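The Room on Skunwood Lane

Prasetyo Manurung rented the upstairs room on Skunwood Lane in September, for 74 a week with the gas included. The landlord, Henk De Bruijn, showed him the stove and the hot tap and then stood at the window for a while with his hands in his pockets.

"You can see the ferry from here," Henk said. "Not in fog."

Prasetyo had come to Nomel to sell his father's boat. He thought it would take 3 days. The boat was called the Panska and she was tied up at the Bondarchuk yard, behind two bigger boats that had not moved in years. Her cabin smelled of diesel and old oranges. In the chart drawer he found a notebook in his father's handwriting, with the weather in it, and what was caught, and what was spent.

The first buyer came and knocked on the hull and left. The second wanted her for parts. Prasetyo said he would think about it, and went back up the hill and ate soup with Henk in the kitchen.

"He owed me money, your father," Henk said.

"How much?"

"869. It was a long time ago." He pushed the bread across the table. "I'm not asking. I only thought you should hear it from me." 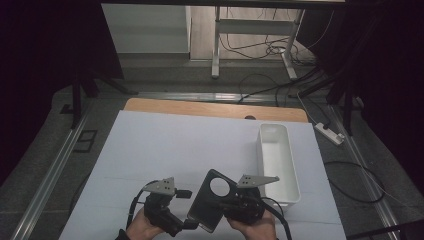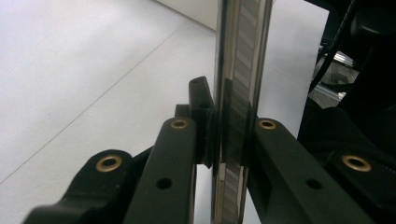
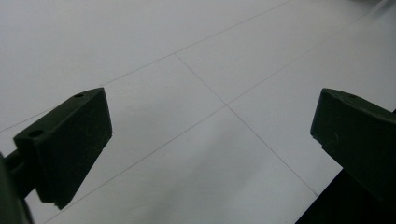
The plate with the round hole is in the first picture, the striped bar in the second.

Prasetyo looked in the notebook that night. It took him a while to find the page. His father had written Henk's name and the sum, and under it a line of smaller sums, each one crossed out. He had never paid any of them. He had only written down what he meant to pay, month by month – 4 lines of it, and then the weather again.

In the morning there was fog and no ferry. Prasetyo walked down to the yard anyway and pumped out the bilge. He cleaned the cabin windows with newspaper. When the man who wanted parts came by, he told him the boat was not for sale this week.

"Next week, then," the man said.

"Maybe."

He stayed on board until it got dark. Then he went up to the house and put the notebook on the kitchen table, open at the page. Henk put on his glasses and read it through, moving his lips a little.

"He had the amount right," Henk said, and got up to see to the soup.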